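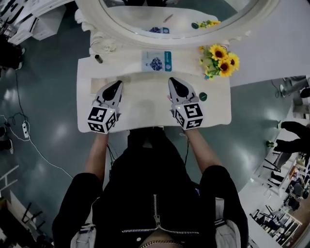 Ticket 1573: Vanity table, center panel not level with the tabletop
Status: Closed
Product: Rillard vanity table, off-white
Reported by: Beatrice Rweyemamu
Handled by: Prillum Furniture Support
Opened: December 30, 2021

Reported problem

The customer states that the middle section of the tabletop stands slightly higher than the surface on either side of it. She noticed this while wiping the table down. Small items placed near the edge of the panel tip over, and a lipstick has rolled to the back on more than one occasion. The customer asks whether the panel is faulty, whether it was fitted incorrectly, and whether the table may continue to be used in the meantime.

The customer also asks about a faint rectangular outline toward the left of the tabletop. She wishes to know whether it is a crack in the finish.

Information requested from customer

1. Whether the panel moves when pressed at each corner.
2. Whether the height difference is the same along all four sides.
3. Whether the table stands on carpet or a hard floor.
4. What is normally kept on the table.

Customer response

The panel does not move when pressed. The difference is the same on all sides as far as she can tell by running a fingernail along the edge. The table stands on a hard floor against a wall. She normally keeps a few cosmetics on it, sheet masks in their packets, and artificial sunflowers at the back right. There is no lamp attached. The table was assembled at home in July and has not been moved to another room.

Support note 1

The raised center section is part of the design of this model. The panel is seated on a support strip and stands slightly above the surrounding surface on all sides. An even difference and a firm panel indicate correct fitting. A panel that rocks, or that is higher at one corner than at the others, should be reported.

The outline at the left is the edge of the shallow tray recess. It is faint by design and can be difficult to see in flat light. The customer was asked to draw a soft cloth across it. A recess edge feels smooth and runs straight. A crack in the finish will usually catch the threads of the cloth.

Customer response

The cloth did not catch. The customer accepts the explanation concerning the recess. She reports, however, that items still roll toward the back of the table, including from the flat area outside the center panel, and believes the table may be leaning.

Support note 2

The following leveling procedure was sent.

1. Remove all items from the tabletop, including the sunflowers.
2. Place a spirit level on the flat surface at the left, then at the right. Do not place it across the edge of the center panel, as the reading will be incorrect.
3. Place the level front to back and note the direction of any slope.
4. Turn the adjustable foot under the lower side counterclockwise, half a turn at a time.
5. Repeat the reading after each adjustment. All four feet must touch the floor.

The customer does not own a spirit level. The Ostapchuk service desk mailed one on loan under parts reference 269, together with a prepaid return envelope.

Customer response

The level showed a slope toward the back on both sides. Both rear feet had been screwed in fully. After three half turns on each, the bubble was centered. A lipstick laid on its side near the back left corner stayed where it was put. The center panel was checked again and remains firm.

Care advice issued

Clean the tabletop with a damp cloth and dry it immediately, paying attention to the edge of the center panel and to the recess, where powder tends to collect. Do not use nail polish remover on the off-white finish. Sheet-mask packets should be wiped before being set down once opened, as the liquid may leave a dull mark if it dries on the surface. Artificial flowers may be kept on the table permanently. They should be lifted for dusting and not dragged.

Resolution

No fault found in the center panel or the tray recess. Slope corrected by adjustment of the rear feet. No parts replaced and no charge made. Loaned level received back in good condition. Ticket closed with the agreement of the customer. Any further report concerning the same table should quote the ticket number given in the heading.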